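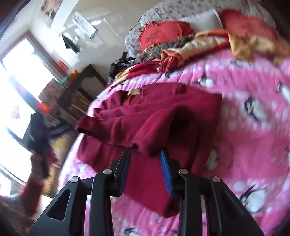
Speaker notes: Planning and Control for Cloth Folding
Presenter: Soon-im Won, Trirero software group

Thank the organizers and acknowledge Nahom Worku and Harpreet Morin, who maintain the perception stack. State that the talk concerns software only. Hardware questions go to Velimir Kadrić after the session.

Search talks and speakers Go

Explain why fleece was selected as the first material. Its folds hide its own edges, and a patterned background such as a printed quilt confuses a simple color threshold. The segmentation model is therefore trained on household bedding.
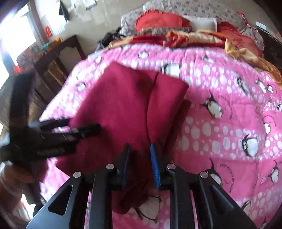
Perception

The Daven module returns a cloth mask and a list of candidate grasp points, each with a confidence value. Pause on the crease detector. A crease is easily mistaken for a hem.

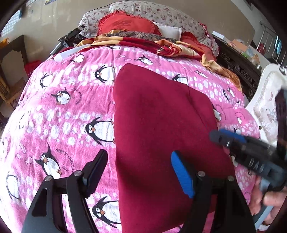 The planner receives the mask at a fixed rate and holds its current fold line for 8 cycles before revising it. Earlier releases revised on every cycle, and the jaws hesitated. Mention that the log viewer replays both versions side by side.

Control and tooling

Two grippers share one clock. Timestamps are checked when an episode is loaded, and episodes with gaps are rejected. The current set holds 1303 episodes, of which 52 are reserved for evaluation.

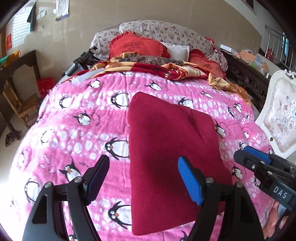 Rejected episodes remain in storage with an error code so that the checks can be rerun after each release. Brayden Wong will demonstrate the command-line tool. Allow about 3 minutes, then take questions.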